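Zastel loose-leaf sampler, eight weeks on

I drink far too much tea (ask anyone in my house) and I've been working through this box since the end of the summer, one tin at a time.

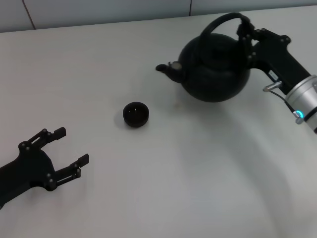 Which tin should you open first?
The smoky black, while your taste buds are fresh, and give it a good four minutes.

After that I'd go to the Gronow green, a gentle, grassy thing that I ended up drinking most afternoons – my sister took half of it home with her! The rose blend was too perfumed for me, I'm afraid, though it made a lovely iced tea. You get 8 tins for $26, the lids fit snugly, and the little brewing card is printed large enough to read without glasses. I've already ordered a second box for January.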